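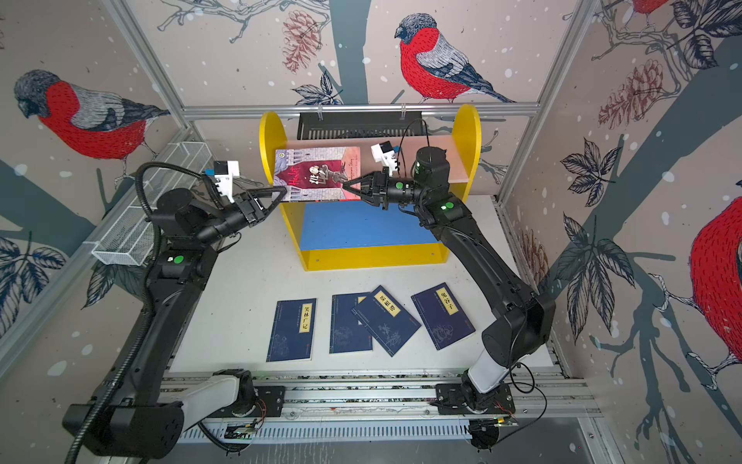
Brodgate Quarterly, Issue 35, page 94

Upright or Flat: Maham Zaidi on Shelving Mixed Bindings

Interview by Rukhsana Orakzai

Maham Zaidi has charge of shelving and storage at the Brodgate reading room in Stostthorpe, a lending collection of 3,000 volumes in which Western bindings and Chinese thread-bound books have been kept together since it opened. She trained as a bookbinder and moved over to storage after a period repairing spines. Most of the damage she saw at the bench, she says, had been done by shelves.

We talked over the question readers of this journal send in most often, which is how to keep books of different construction in one small piece of furniture.

Zaidi began with the thread-bound format. "People call it a soft book and leave it there," she said. "You need to know what is holding it together. The sheets are folded once, with the fold at the outer edge and the loose edges at the spine. The thread goes through holes punched a little way in from the spine. So there is no rounded back, no boards, and nothing stiff in it anywhere. If you stand one up by itself, it bends at the bottom third."

Her rule at Brodgate is that thread-bound volumes lie flat unless they are in a case. A stack should be low enough to lift in one hand. She puts the spines on alternating sides when the stack is more than three high, as the sewn edge is slightly thicker than the rest and a stack with all its spines on one side will lean.

The four navy volumes on the white tabletop were laid out loose with their covers up. Three of the titles will be familiar to anyone who has handled popular reprints: 笑林广记, a collection of jokes; 菜根谭, a book of short moral sayings; and 鬼谷子, the old text on persuasion and strategy. "Those three get borrowed by completely different people," Zaidi said. "On the shelf they look like a set. Dark cover, yellow label. A reader who doesn't read Chinese will put them back in any order, and you can't blame them."

I asked whether the label position helps. On this type of book the title is on the front cover, and the spine carries little or nothing. Zaidi said this is the strongest practical argument for flat storage in an open room. "If it's flat and face up, you can read it. If it's upright with the spine out, you have a row of thread. You then have to pull each one to find out what it is, and pulling is where the corners go." Older collections dealt with the matter by writing the title along the bottom edge, which faces outward when the book is lying down. Brodgate does not write on its books. It uses a paper slip, tucked inside the front cover and hanging out by the width of a finger.

The slips are acid-free and cost very little. They do fall out.

Western books are a different problem. Zaidi used the copy of Hamlet with the dark red cover as her case. It was held upright in front of the upper shelf, above the thread-bound books on the table. "A book like that wants to be vertical, with something the same height on each side of it. It doesn't want to lean. If it leans for a month, the whole block shifts toward one cover, and you will feel it when you open it." She recommends that a single upright book on a part-filled shelf always have a support, and she does not mind what kind. Brodgate has used metal bookends from Gollo for several years. They have a thin base plate that slides under the first few books. Her one complaint is that a thin plate can cut into the first page of a book that is pushed in carelessly, and staff are shown how to lift the book over the plate and set it down.

Cover art with a picture across the whole front, in this case a pale colonnade with a dark figure and a skull, also brings up the question of display. Readers pick up what they can see. Zaidi allows one book per shelf to face out, and changes it in rotation so that light reaches each cover for a limited time. Red covers are watched more closely than others. "Reds and purples are the ones I don't trust," she said. "I've had a red spine turn brown while the front stayed red. After that you have two colors for good."

The furniture itself took up much of our conversation. The small yellow bookshelf has rounded upper side panels, a peach-colored upper board and a blue panel at the lower shelf. It is the kind of wooden unit usually sold for children's rooms, and I asked why she would consider it for anything else.

"Because the load is small," she said. "With a wide shelf you have to think about sag. With a narrow one you mostly don't. The board is short, it's held at both ends, and a handful of books won't move it." She has no objection to painted or colored wood provided the finish is fully cured. Her test is to leave a sheet of white tissue under a weight on the board for a week. If the tissue sticks or picks up color, the unit waits another month and is tested again. A new Royer unit delivered to Brodgate in February failed twice before it passed.

Rounded side panels are, in her opinion, a real advantage in a room where people reach across furniture. A square upper corner catches sleeves and, more to the point, catches the lower corner of a book being returned at an angle. The cost is some loss of side support near the front edge, where the curve drops away. A tall book at the end of the row may have nothing beside its front upper corner. She puts the shortest books at the ends for this reason and the tallest in the middle, which some readers find untidy.

On depth, she gave one figure. The shelves in the main run at Brodgate are 208 millimeters deep, and she would not go deeper for ordinary reading copies. "If the shelf is deep, the books get pushed back. Then somebody puts a second row in front. Then you have a row of books that hasn't been seen in a year." Small units avoid this by having no room for a second row. Thread-bound books laid flat need the depth checked against their height, as they go in lengthwise, and any overhang at the front will curl.

I asked for her procedure for returning books to a small mixed shelf. She gave it as follows.

Clear a table next to the shelf before starting. The surface should be plain and light in color, so that dirt and loose thread show up. Lay the thread-bound volumes out with all covers visible and check each label and each line of sewing. Where one is resting on another, lift the upper one off. Do not slide it. The cover paper is thin, and sliding one cover over another polishes it in patches.

Shelve the upright books first. Hold each by both covers, at the middle of its height. Never take it by the top of the spine. Bring it in level, with the bottom edge just clear of the board, and lower it when it is fully over the shelf. Set the support. Then place the flat books, heaviest at the bottom, on the lower shelf or at the open end of the upper one.

"It's slow for the first twenty or so," Zaidi said. "Then it's as fast as doing it badly."

We turned to surroundings. Patterned walls, such as the paper with bullfinches, pinecones and tree branches on speckled beige, are common in home reading corners, and several readers have asked if wallpaper is a risk. Zaidi said the pattern is of no interest to her, but the wall behind it is. An outside wall is colder, and air trapped between it and the back of a shelf can become damp. She leaves a gap wide enough for a flat hand and looks behind the unit at each change of season. She also asks what paste was used, since starch paste attracts the same insects that like book paper.

Wire baskets are acceptable for things in transit, in her view, and for nothing else. The mesh leaves marks in soft covers. At Brodgate, a basket that receives returned thread-bound books must have a card in the bottom, cut to size.

I asked if she would separate the two kinds of binding altogether if space allowed. She said she had been asked this by the previous management and had written a short paper on it, which was filed. Her answer then was that separation makes the storage simpler and the collection harder to use. A reader who comes for a play may leave with a book of jokes if the two are within reach of each other. She has kept them together, with the flat books always on the lower shelf where a fall is short.

She is now working on a case for the thread-bound volumes, in cloth over board, wrapping four sides and fastened with two pegs. The cases allow upright storage and carry a title on the spine. Each is cut to the set it holds. The first trial was too tight by the thickness of the lining, and she has recut it.

Measurements for the case will be printed with the next issue. Questions on paste and lining cloth may be sent to the reading room in Stostthorpe, marked for Zaidi's attention.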